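Unit 3: Load-bearing straps and shoulder harnesses
Course notes, Devton. Instructor: Karabo Swanepoel

A shoulder harness moves weight off the neck and onto the upper body. Fit matters more than padding at the loads we deal with in this unit (up to 7 kg).

Fitting order
Loosen both straps fully before putting the harness on. Set the left and right straps to the same length, then tighten them a little at a time. Two fingers should pass under each strap at the collarbone. Walk for 3 minutes and check again.

Thin shirts bunch under a strap. Smooth the fabric down before the last adjustment.

Clip-on items go on after the straps are set. Reach forward with both arms and make sure nothing shifts.
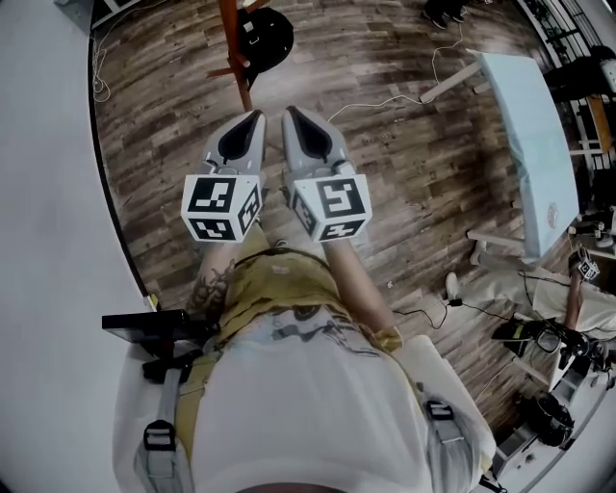 Fig. 3. Gray shoulder straps over a white shirt, a black buckle or adjuster on each side, arms forward.

Reading for next time: Modise handout, page 25.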